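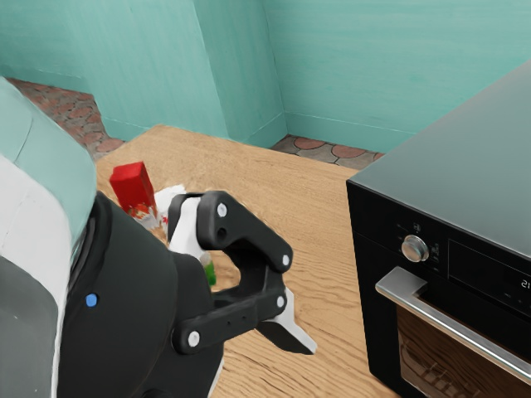 A robot arm with a two-finger gripper over a light wood countertop, in a computer rendering.

Stories > Clinics > Shoulder rehab

I got to the Camport clinic just after eight in the morning, and the physical therapist I'd come to see was already on her second coffee. She's spent the past winter on a trial for people with frozen shoulder, and she warned me right away that she'd talk too fast. She did, and I loved it.

The question was pretty simple. If you give people a home exercise plan and call them every week, do they do better than people who just get the plan? The study, which everyone there calls Estitz, signed up 114 patients and followed them for 48 weeks.

"We had 238 people on the list to start with," she told me. "Then you take out the ones who've had surgery, the ones with diabetes that isn't under control, the ones who live too far away – and it shrinks so fast!"

I asked who decided which group each person went into. Not her, she said, and she didn't want to know either. A colleague in the Kälin office had the sealed envelopes, and the person measuring the shoulders was kept in the dark too. Of course, patients talk. "One man sat down and thanked me for the nice phone calls before I'd even picked up the goniometer," she said, laughing. (That's the big plastic protractor they use on your arm.) Somebody else had to measure him after that.

The exercises go out in a booklet called Dririco, with pendulum swings, wall walks and a towel stretch that I tried in her office and did badly. She wants people doing them 2 times a day.

So did the calls help? She wouldn't give me numbers, because the paper is still being reviewed. What she would say is that the callers learned a lot about why people quit. "It's mostly sleep. If your shoulder wakes you up all night, you don't feel like walking your fingers up a wall at breakfast."

Next she'd like to try the same thing with tennis elbow, if the money comes through in November. Her first patient was knocking by then, so I gave her back her towel and found my own way out.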